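Nundmont Athletic Club Newsletter
3 January 2019

Club Confirms Kvido Kadlec as Head Coach Through the End of the Season

The board of Nundmont Athletic Club has confirmed the appointment of Kvido Kadlec as head coach of the first team. Mr. Kadlec had been in charge on an interim basis and will now remain in the post until the close of the present season. A decision on the longer term will be taken in March, when the board holds its regular review of all senior football positions.

Members will be aware that the first half of the season did not go as planned. The team entered the winter break in the lower half of the table, and the away record in particular fell short of what the club expects. The board wishes to thank supporters for their patience during this period. Attendance at the home match against Fivby stood at 753, the best figure of the season so far, and the players have asked that their appreciation be passed on.

Mr. Kadlec joined the club as a youth coach and later took charge of the reserve team. He knows most of the present squad well, and several of the younger players came through the reserves under his direction. In his first meeting with the board he set out a plan built on a more settled lineup, a shorter list of set-piece routines and a return to two full training sessions in the middle of the week. The board has accepted that plan in full.

"The players have worked hard and the results have not always shown it," Mr. Kadlec said. "We concede too many goals in the last part of matches. That is partly fitness and partly concentration, and both can be trained. I do not want to make large promises in January. I want us to be hard to beat at home, and then we can talk about the rest."

The coaching staff is otherwise unchanged. The goalkeeping coach and the physiotherapist will continue in their roles. The reserve team will be led on a shared basis by the existing assistants until a permanent coach is named. Applications for that position are open, and the full job description may be requested from the club office.

Squad and Transfers

The club does not expect a busy transfer window. One central defender is being sought on loan, and talks with two clubs are in progress. No first-team player has been placed on the transfer list. The board is aware of reports linking the captain with a move to Tamayo – no offer has been received, and the captain remains under contract.

Three players return from injury this month. All three have taken part in light training and will be assessed individually before they are considered for selection. Their return should ease the demands placed on the midfield, where the same four players have started almost every match since the opening weekend.

Tickets for the Second Half of the Season

Half-season tickets are now on sale to members. The price is $100 for adults, with the usual reductions for seniors, students and children. A total of 410 seats in the main stand have been set aside for half-season holders, and existing holders may keep their present seat by renewing at the office before the first home match. Unclaimed seats will then be released for general sale.

Supporters who wish to travel to the away match at Fivby are asked to register early. The host club has allotted us 200 places in the visitors' section, and members will have priority. Coaches will leave from the north parking lot. Departure times will be posted at the ticket window and on the notice board beside the clubhouse entrance.

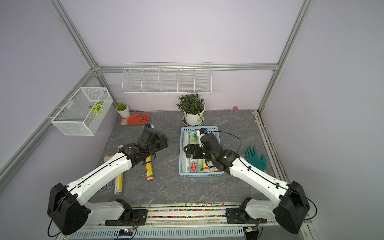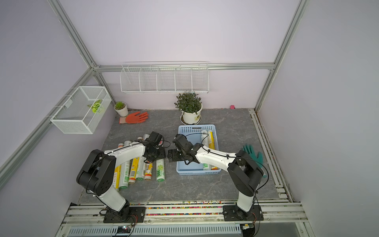
Home matches will continue to kick off at the usual time, with gates opening ninety minutes beforehand. The food stand behind the east terrace will be open at every fixture, and its menu has been extended for the colder months with soup and hot sandwiches. Families who prefer to bring their own food are welcome to do so, provided that it is packed simply. Sandwiches in cling wrap, of the kind lying in rolls in the light blue basket in the first picture, may be taken through the gates without difficulty, while glass bottles and metal cans will continue to be refused. Bags will be checked at all entrances.

Members are also reminded that the Jornix Cup for under-twelve teams will be held on our training fields in March. Clubs wishing to enter a team should write to the youth section, giving the name of a responsible adult and a contact number. The draw will be made at the clubhouse and is open to all members.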